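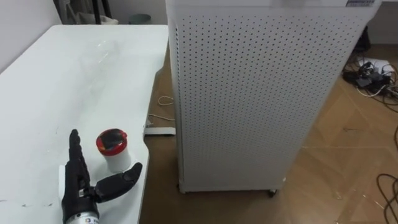
Brindance Building, second floor
Quarterly room safety check
Fri 18 June
Checked by: Birdie Park
Accompanied by: Kumaresan Iyer
Copy to: Ezekiel Greenberg, Faustino Serrano

Ratings used: OK, Fix, Watch. Anything marked Fix needs a name against it before the sheet is filed.

EXITS AND CORRIDORS

1. Exit signs lit on normal power
OK. All lit. The one by the east stair is dimmer than the rest.

2. Exit signs lit on battery
Fix. East stair sign went out when the test button was held. Needs a new battery pack. Kourosh Rahimi to order.

3. Corridor clear to full width
Fix. Flattened boxes from the Ornine delivery were leaning on the wall outside the copy room. Kumaresan took them down while we were there, but the same thing was written up last quarter. Deliveries should be broken down at the dock.

4. Stair doors close and latch by themselves
Watch. West stair door latches if let go from fully open. From halfway it stops short of the latch. Closer arm adjusted on site and it is better than it was. Try it again next week.

5. Handrails tight
OK.

FIRE EQUIPMENT

6. Extinguishers in place, tagged, gauge in the green
OK. The extinguisher in the kitchenette is due for service at the end of June. Tag number 416.

7. Pull stations visible and not blocked
OK. Coat rack by the west stair has been moved as asked.

8. Storage kept below sprinkler heads
Fix. Supply closet, top shelf. Paper towels stacked too high on the left side. Faustino's crew to lower the stack and put a tape line on the wall so people can see the limit.
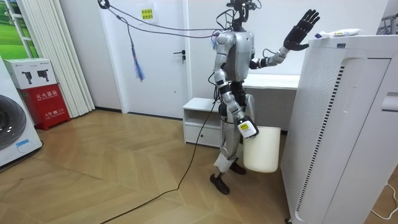
ELECTRICAL

9. Panel access clear
OK. Floor tape in front of the panel is peeling at one corner. Replace when convenient.

10. No power strip plugged into another power strip
Fix. Found one under the front desk. Birdie unplugged it. The desk needs a second wall outlet and has needed one for a while. Ezekiel, please add it to the Cortés work order so the electrician only has to come out once.

11. Outlet covers whole
Watch. Hairline crack in the cover beside the water cooler. Nothing exposed.

12. Kitchenette GFCI outlets trip and reset
OK. Both tested.

WATER, AIR AND TEMPERATURE

13. Hot water at kitchenette sink
OK. 78 degrees after running for 60 seconds, which is cooler than people like but not a hazard. Complaints go to the front desk.

14. Ceiling tiles dry
Watch. Old brown ring above the copier. Dry to the touch. Pencil line drawn around it so we can tell if it grows.

15. Return vents clear
OK. Dusty. On the cleaning list.

FIRST AID

16. Kit stocked and in date
Fix. Burn gel expired. Large bandages low. Kumaresan to restock from the Skurkiveo order.

17. Emergency contact sheet posted
Fix. Sheet on the kitchenette door still has the old after-hours number. Birdie to print a new one and take down the old copies, including the one inside the closet.

Open items go to Ezekiel. Initial and date each Fix line on the paper copy when it is done, and leave the sheet in the binder at the front desk.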